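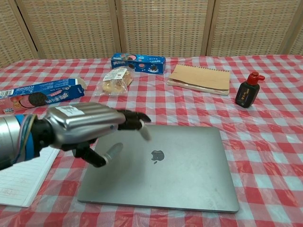

PRESS RELEASE – for immediate use

5/14/18

Greststead repair cafe gets a permanent home on Pludow Street

Greststead's monthly repair cafe is moving into its own premises. First session in the new place this Saturday, 10am to 3pm. Free entry, donations welcome, no booking for small items.

The group has been running out of the library meeting room until now, one Saturday a month, and has outgrown it. Last year 286 items came through the door. Toasters, lamps, coats, kids bikes, a lot of radios. Laptops and phones too, mostly slow ones or ones with tired batteries. Not all could be mended but everyone went home knowing what was wrong.

The new unit is the old Asadi shoe shop at the Hesik Road end of Pludow Street, empty since December. Landlord has agreed a low rent for the first two years. Ground floor only, level access from the street, toilet at the back. Parking is poor – please walk or take the bus if you can. Bikes can be left in the yard.

Opening hours from this month:
Wednesdays 5pm to 8pm, electricals and computers
Saturdays 10am to 3pm, everything
Closed Sundays and bank holidays

Soudabeh Ahmadpour, who started the group, said: "We had people queuing down the library stairs with hoovers. It couldn't go on like that. Now we can leave a job on the shelf overnight and come back to it, which we could never do before. Makes a huge difference with glue."

The fit-out was paid for by local donations, £2903 in all, raised through a jumble sale, a quiz night and a collection tin in the chip shop. Most of it went on wiring, lights and a safety tester for plugs and leads. The shelving came out of a school that was having a clear-out.

Sewing and clothes repairs will be run by Ayane Ikeda. She is after thread, zips and buttons, any colour, and would very much like a second overlocker if anyone has one sat in a cupboard. Zips are the most common job she gets and she asks that coats are washed before they are brought in, please.

Teófilo Paucar will be looking after bikes. Punctures, brakes, gears. No e-bike batteries, sorry, these need to go to a proper dealer.

"I want people to stay and hold the spanner," he said. "If I fix it for you, you'll be back next month with the same thing. If you do it youself you won't."

What to bring: the item, its lead or charger, and any bits that have fallen off. For laptops and phones please back up your files first and bring your password with you, or be there to type it in. We can't take microwaves, gas heaters, or anything too heavy for one person to carry in.

There's no charge for time. If a part is needed we will tell you the price before ordering, and you can say no. Anything left longer than four weeks without a phone call will be passed on or recycled.

A tool library is planned for later in the year. About 150 tools have been promised so far, mostly hand tools and a few drills. Ladders being looked into – depends on the insurance. Membership price not yet decided, details will follow in a seperate notice.

New helpers always needed, esp. for the Wednesday evening. You don't have to be an expert. Somebody has to make the tea and book people in, and training is given on the plug tester.

Press are welcome on Saturday from 9.30am, before doors open. Soudabeh Ahmadpour and Teófilo Paucar both available to talk. Please let us know if you are bringing a photographer as space is tight.

Press contact: Azadeh Mohammadi, Greststead Repair Cafe. Messages can be left at the Pludow Street unit during opening hours.

ENDS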